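Snack table and basket check, Histinis office
Tuesday, July 12, 2022. By Gemma Cocco
2 min read

Monthly check, ground floor. Manuela Marchetti has the key if you need the store cupboard. Mark OK / ACTION / N/A and comment, dont just tick.

1. Table top. Stable, no wobble, no sharp edges. OK.
Comment: wipe again after the afternoon delivery.

2. Packaging sealed, no splits or open wrappers. OK on everything I handled.
Comment: anything opened goes home or in the bin. Not back on the table.

3. Best before dates. ACTION.
Comment: only got through half, phone went. Manuela to finish. Oldest to the front please.

4. Allergen list up to date. ACTION.
Comment: list on the wall is still the February one. Wafers and cakes both need adding. Imported stuff needs an English sticker, ask Sorrentino when they drop off.

5. Blue basket, condition and cleanliness.

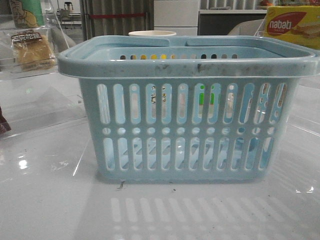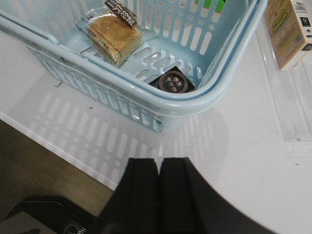
Light blue plastic basket, slotted sides.

Comment: ACTION. Rim wants a proper scrub, grey smudges along the front. Warm water and washing up liquid, get into the slots with a brush, dry before refilling. Handles to be tested with a full load. Any cracks, order a new one from Wollico, budget code 139. Wrapped items only in there, nothing loose, crumbs go straight thru the holes.

6. Cups. Stored upright, clean hands when restocking. OK.
Comment: spare sleeves are in the cupboard, shelf 3.

7. Cardboard boxes flattened once empty, not left on floor. ACTION.
Comment: tripped on one by the door this morning. Second time I've writen this.

8. Walkway and fire door clear. OK once above was moved.

9. Lighting over table. N/A, Minilum are booked to do the whole floor.

Recheck items 3, 4, 5 and 7 in 15 days. Sign the sheet on the clipboard when done, initials are fine.

Contact: facilities desk, ext. 333 | © Histinis 2022 | Back to top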